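Handgeführte Greifer im Vergleich: Tipps für den Werktisch

Stand: 05.08.2022

Wer zwei Greifermodelle gegeneinander testen will, sollte zuerst den Tisch vorbereiten. Eine helle, matte Unterlage erleichtert das Beobachten dunkler Teile erheblich. Auf blankem Holz gehen Schatten und Maserung ineinander über, und die Fingerspitze ist in der Aufnahme schlecht zu erkennen.

Als Prüfobjekt eignet sich ein leichter Becher mit durchbrochener Wand, wie er für Stifte verkauft wird. Glatte Becher verzeihen zu viel. An einer Gitterstruktur zeigt sich schnell, ob der Belag der Finger sauber anliegt oder nur auf einzelnen Stegen trägt.

Verglichen wurden der Kandholm und der Prukton. Jeder Durchgang umfasst 17 Griffe: anheben, kurz halten, absetzen. Der Kandholm verlor den Becher in 3 Fällen, der Prukton in keinem, dafür schließt er träger und ermüdet den Daumen.
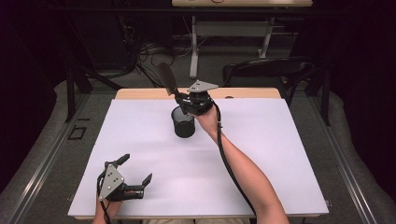
Greifversuch mit schwarzem Becher über der weißen Platte. Der linke Greifer ist geöffnet und leer.

Kabel immer außen am Unterarm entlangführen und am Handgelenk eine kleine Schlaufe lassen. Läuft das Kabel innen, schleift es über die Unterlage und verschiebt leichte Teile. Klettband hält besser als Klebeband und hinterlässt keine Rückstände.

Beläge vor jeder Reihe mit einem fusselfreien Tuch und etwas Isopropanol abwischen, danach ablüften lassen. Beim Kandholm ließ die Haftung nach fast 2000 Griffen merklich nach. Neue Beläge von Liline kleben ab Werk etwas stumpf und sollten vor der ersten Messung kurz eingegriffen werden.

Nach 15 Minuten eine Pause einlegen. Mit müder Hand wird der Griff ungleichmäßig, und die Werte sind nicht mehr vergleichbar. Den Öffnungsweg nach der Pause neu auf null setzen, beim Prukton zusätzlich die Klemmschraube prüfen.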